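# Hellovo lanza una gama de desayuno con menos azúcar y amplía su venta a granel
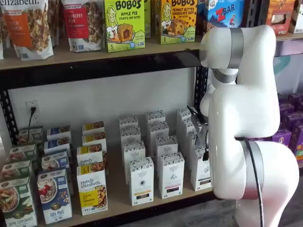 La empresa alimentaria Hellovo pondrá a la venta en noviembre una nueva gama de productos de desayuno con menos azúcar añadido, formada por siete referencias de cereales, copos y mueslis. La compañía anuncia al mismo tiempo la ampliación de su sistema de venta a granel, que hasta ahora funcionaba como prueba en un número reducido de tiendas y que pasará a estar disponible en 103 establecimientos.

La gama se comercializará con el nombre de Magagula y sustituirá de forma gradual a la línea familiar que Hellovo mantenía desde hace más de una década. Las existencias de la línea anterior seguirán en las tiendas hasta que se agoten. No habrá campaña de liquidación.

## Una revisión completa de las recetas

El trabajo de reformulación ha durado dos años. Hellovo encargó la parte técnica a Stastano, una consultora especializada en cereales, que revisó una por una las recetas de la línea anterior y propuso cambios en los ingredientes, en los tiempos de tostado y en el tamaño del copo.

El azúcar cumple varias funciones en un cereal de desayuno. Aporta dulzor, pero también color, textura crujiente y cierta protección frente a la humedad. Retirar una parte obliga a compensar esas otras funciones. En la gama Magagula se ha optado por un tostado más largo y a menor temperatura, que da un sabor más marcado a grano, y por el uso de fruta deshidratada en trozos pequeños en tres de los productos. No se han incorporado edulcorantes.

Las siete referencias son las siguientes:

- Copos de avena gruesos, sin azúcar añadido.
- Copos de avena finos, sin azúcar añadido.
- Copos de maíz de tostado largo.
- Trigo inflado con canela.
- Muesli de manzana y avellana.
- Muesli de ciruela y semillas de calabaza.
- Granola de centeno con pera.

Los dos tipos de copos de avena se venderán en formato de 370 gramos y también a granel. El resto de los productos tendrá formato único, con la excepción de los copos de maíz, que dispondrán además de un envase grande para comedores y hostelería.

La granola de centeno fue el producto que más cambios necesitó. Las primeras versiones resultaban demasiado duras y el centeno dejaba un regusto amargo que la pera no llegaba a equilibrar. La receta definitiva lleva una proporción menor de centeno que la prevista al inicio y una pequeña cantidad de avena, que suaviza la mezcla.

## Catas con 3,000 participantes

Antes de cerrar las recetas, Hellovo organizó catas en las que participaron 3,000 personas. Las sesiones se celebraron por la mañana, entre las 8:00 y las 10:30, para que los productos se probaran en el momento del día en que se consumen habitualmente. Cada participante recibió las muestras sin marca ni indicación del contenido de azúcar y las valoró con leche, con bebida vegetal o en seco, según su costumbre.

Los resultados llevaron a retirar un octavo producto, unas bolitas de arroz con cacao, que no alcanzó la puntuación mínima fijada por la empresa. El muesli de ciruela, en cambio, estaba previsto como edición limitada y pasó a formar parte de la gama permanente por la buena acogida entre los participantes de mayor edad.

Hubo también comentarios sobre el tamaño de los trozos de fruta. En las primeras muestras eran más grandes y tendían a quedarse en el fondo del envase. Se redujeron para que la mezcla llegara más uniforme al cuenco, aunque es normal que se produzca cierta separación durante el transporte. Hellovo recomienda agitar el envase antes de abrirlo.

## Venta a granel

El sistema de venta a granel permite comprar los dos tipos de copos de avena y el muesli de manzana y avellana en la cantidad que cada cliente desee, a partir de 100 gramos. Los clientes pueden llevar su propio recipiente o utilizar las bolsas de papel disponibles en la tienda.

Los dispensadores han sido diseñados por Dustent, fabricante de mobiliario comercial. El modelo definitivo incorpora dos cambios respecto al que se utilizó durante la prueba. El primero es una palanca más baja, accesible para personas en silla de ruedas. El segundo es un depósito desmontable en dos piezas, que facilita la limpieza y reduce el tiempo durante el cual el dispensador queda fuera de servicio.

Cada depósito se vaciará y limpiará por completo antes de rellenarse. Durante la prueba se comprobó que la costumbre de añadir producto nuevo sobre el antiguo hacía que los copos del fondo perdieran textura. El procedimiento actual exige más trabajo al personal de tienda, y por ese motivo los establecimientos adheridos recibirán formación específica y un calendario de reposición adaptado a su volumen de ventas.

En cada dispensador figurarán la lista de ingredientes, los alérgenos, el número de lote y la fecha de consumo preferente. La misma información saldrá impresa en la etiqueta de la balanza — un requisito que pidieron varios clientes alérgicos a los frutos secos durante la fase de prueba. El muesli con avellana se colocará siempre en un módulo separado de los copos de avena, con pala y embudo propios.

## Envases y etiquetado

Los envases de la nueva gama prescinden de la ventana de plástico transparente que tenía la línea anterior. La caja es de cartón y la bolsa interior, de papel con un recubrimiento que protege de la humedad. La bolsa debe depositarse según las normas de cada municipio, que no son iguales en todas partes, y el envase incluye una indicación en este sentido.

El frontal de la caja muestra el contenido de azúcares por ración y por cada 100 gramos, en el mismo tamaño de letra. La ración de referencia se ha fijado en 45 gramos. En la línea anterior era de 30 gramos, una cantidad que, según las observaciones recogidas en las catas, pocos adultos respetan al servirse. El cambio hace que algunas cifras por ración parezcan más altas que las de otros productos del mercado. Hellovo ha preferido mantenerlas así por considerar que se acercan más al consumo real.

En el lateral se incluye una receta breve por producto. La de los copos gruesos explica cómo preparar gachas en remojo desde la noche anterior; la del trigo inflado, una cobertura para fruta asada.

## Suministro de materias primas

La avena y el trigo proceden de cooperativas con las que Hellovo mantiene contratos plurianuales. El centeno es una incorporación nueva para la empresa y se comprará durante el primer año a un solo proveedor. Si la demanda de la granola supera las previsiones, es posible que se produzcan faltas puntuales de este producto hasta la siguiente cosecha.

La fruta se deshidrata en las instalaciones de la compañía. Parte de la manzana y de la pera utilizadas corresponde a piezas con defectos de calibre o de aspecto que no tienen salida en el mercado de fruta fresca. Estas piezas pasan los mismos controles que el resto.

## Disponibilidad y precio

Los siete productos llegarán a las tiendas durante el mes de noviembre. Los copos de avena y los copos de maíz estarán disponibles desde el primer día en todos los puntos de venta que ya trabajaban con Hellovo. Los mueslis, la granola y el trigo inflado se incorporarán a lo largo del mes, en función de la reposición de cada establecimiento.

El precio recomendado de los copos de avena y de maíz será el mismo que tenían sus equivalentes en la línea anterior. El de los mueslis sube ligeramente por el mayor contenido de fruta. A granel, los copos de avena tendrán un precio por kilo inferior al del producto envasado. El precio final dependerá en todos los casos del establecimiento.

La lista de tiendas con venta a granel se publicará en la web de la empresa y se actualizará cada mes. Los comercios independientes que deseen instalar un dispensador pueden solicitarlo a través del servicio comercial de Hellovo. El equipo se ofrece en régimen de cesión, sin coste de alquiler, con un pedido mínimo trimestral.

## Sobre Hellovo

Hellovo es una empresa alimentaria dedicada a la elaboración de cereales, harinas y productos de desayuno. Distribuye en supermercados, tiendas de barrio, comedores colectivos y hostelería.

## Información para medios

El departamento de comunicación de Hellovo atiende a los medios en horario de 9:00 a 14:00. Las fichas técnicas de los siete productos, la tabla nutricional completa y las imágenes de los envases en alta resolución pueden solicitarse a ese departamento. Las peticiones de muestras se atenderán por orden de llegada hasta agotar las unidades reservadas para prensa.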